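We use cookies to improve your visit. Accept | Settings

I spent October in the Kekitness archive reading 646 letters by one parish clerk, Luzius Koller, and I came out less sure of him than I went in! He swears 2,000 people fled the flood. His own tax roll (I checked it twice) has room for far fewer.

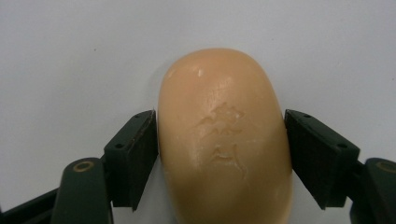 An oval bar of soap with two characters on its face.

So who do I believe, the witness or the bookkeeper, when they're the same man? I went back and forth for weeks.

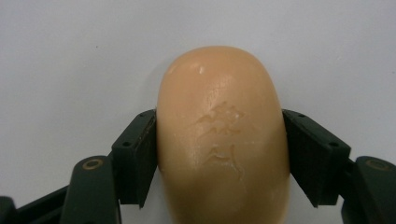
My old tutor would have picked the roll and gone to lunch. I'm printing both.

Related
The Prisura map quarrel
20 diaries worth reading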